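Gears on a dark mat, and the thing on my kitchen windowsill

I have been putting this post off because every time I sit down to write it I end up playing with the gears instead. So before I get distracted again, let me tell you what's been going on at the workbench since July.

Some of you will remember the clock. Well, the clock that was going to be a clock, and then was going to be a music box, and has ended up as a sort of hand-cranked thing that sits on the windowsill and goes round. I love it. It does nothing useful at all and visitors can't leave it alone. It also ate through its gears in one winter, which is how I got back into the whole business of little wheels with teeth.

I'd been making do with a bag of odds and ends from the Sendis clearance (342 pieces, most of them useless to me, all of them impossible to throw away). Somewhere in there were a few plain white spur gears, the flat kind with fat rounded teeth and a nice big hole in the middle, and those are the ones I've fallen for. They look like something out of a toy, but they mesh with each other so sweetly! There's a lot of forgiveness in a rounded tooth. You can be a bit off with your spacing and it'll still go round without grumbling. 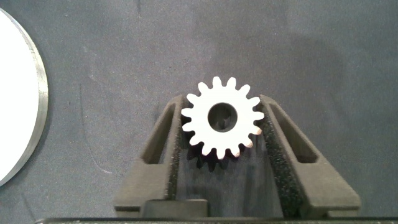 The big bore is both the best and the worst part, mind you. Best, because you can get almost anything through it, so you're never stuck hunting for the right size of rod. Worst, because almost anything rattles about in it. I spent a whole evening making sleeves out of drinking straws. Don't do that. They squash, and then the gear wobbles, and then you spend another evening picking bits of straw out with tweezers. I've since gone over to short lengths of plastic tube from the aquarium shop, cut with a sharp blade and pushed in with my thumb, and they've behaved very well so far.

Then there are the metal ones. I wasn't going to buy metal ones. I'd told myself the white ones were plenty, and then I was looking through the Gimeck listings on a Tuesday at some daft hour with a cup of tea and, well, they arrived in a padded envelope and I've no regrets. They're tiny and bright and they have a proper weight to them, and they make the most satisfying click when you drop one over a peg.

The pegs are on what I call the Onus plate, after the kit it's meant to go with. It's a flat white ring with a hole in the middle and three stubby pegs standing up from it, and a gear goes on each peg. That's all there is to it. I use it for laying things out before I commit to drilling anything, and for keeping a set of three together when I'd otherwise lose one down the side of the chair. 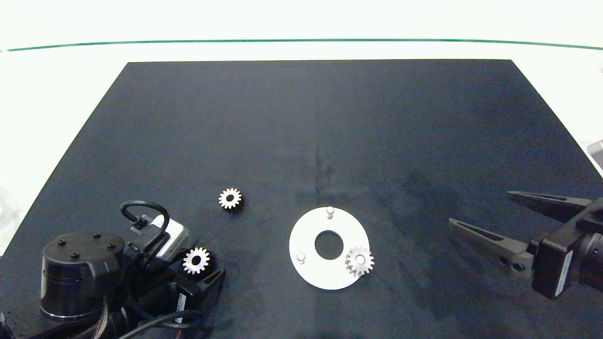 Page last changed: Tuesday, 13:42

A few of you asked about the mat after the last post, so a word on that. Get a dark one. I worked on a white surface for years and I can't tell you how many pale little parts I brushed onto the floor with my sleeve. On a dark mat a white gear shouts at you, and a metal one winks. It doesn't want to be shiny either, as you get glare off it under a lamp and then you're squinting. Mine has gone a bit creased and smudgy, and I did try ironing it (through a tea towel, on low) and all that happened was that the kitchen smelled odd until bedtime.

The other thing I'd say about surfaces is that a bit of softness helps. Metal gears on a hard table roll. They'll go along on their edge like a coin, very pleased with themselves, and the next time you see them is when you move house. Anything with a little give in it will stop them, and it's kinder to the teeth too.

Right, so, getting the gears onto the pegs. You'd think this would be the easy bit, and with the first one it is. Plonk, done. By the second you're being careful not to knock the first, and by the third you're holding your breath. The trouble is that the teeth have to find each other. If you come straight down and two teeth land tip to tip, the gear just sits there on top, a bit tipsy, looking as though it's on when it isn't. Pushing harder is no good. What you want is a tiny twist as you lower it, hardly anything, and you'll feel it drop.

My hands aren't as steady as they were, so I've got into the habit of tipping the gear a little and catching the lip of the hole on the peg first, then letting it fall level. It looks clumsy but I get it on nearly every time. I put the gears down close by the plate before I start, too, so I'm not reaching right across everything with my cardigan dangling.

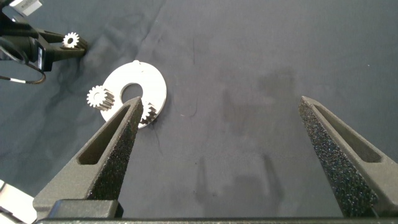
If your gears have a hub on one side (the thick collar that sticks out of the back), have a good look at which way up you want them before you begin. I built an entire train with one gear upside down and couldn't work out why it was sitting proud of its neighbours. I blamed the peg. I filed the peg! The peg was fine, and now it's short.

Oil, since somebody is bound to ask: none on the white ones, and the smallest drop you can manage on the metal ones, put on with a cocktail stick. I got carried away once and the windowsill thing flung a fine line of it up the curtain.

Also, for anyone who lives near enough, the Baranauskienė shop has started doing small parts by the scoop again. It's a haberdashery mostly, so you have to go past all the ribbon and buttons to get to them, and I came out with a card of mother-of-pearl buttons I hadn't gone in for. The gears are in the drawer under the zips. They're mixed sizes, so take one you know fits and hold it up against the others, tooth to tooth, before you pay.

As for the windowsill thing, I've taken it down to its bare bones and it's going back together with white gears at the front, where you can see them, and metal ones tucked behind doing the hard work. I did think about painting the white ones. I had a go at one spare in a sort of mustard colour and it clogged up between the teeth and stuck fast, so plain white it is, and I've decided I like them better that way. They look very clean and cheerful on something dark.

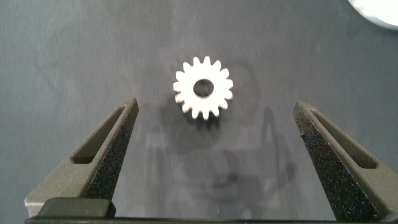

Sixteen teeth seems to be the size that suits me for the front. I tried a bigger wheel and it went round so slowly you'd have thought it was sulking, and a smaller one whizzed so much that it stopped being restful. With the middle size you get a nice steady turn for every turn of the handle, and you can follow a single tooth all the way round with your eye if you're in that kind of mood, and I usually am by teatime.

Still to do: a new handle (the old one was a cotton reel and has split), some sort of stop so it can't be wound backwards by small nephews, and a box for all the spares. I've been keeping them in a jam jar but you have to tip the whole lot out to find anything, and then you're back to chasing them along the skirting board. If anyone has a favourite sort of drawer or tin for little parts, do leave a comment. I'd like something with a lid that closes properly and that I can open with one hand while I'm holding a gear in the other.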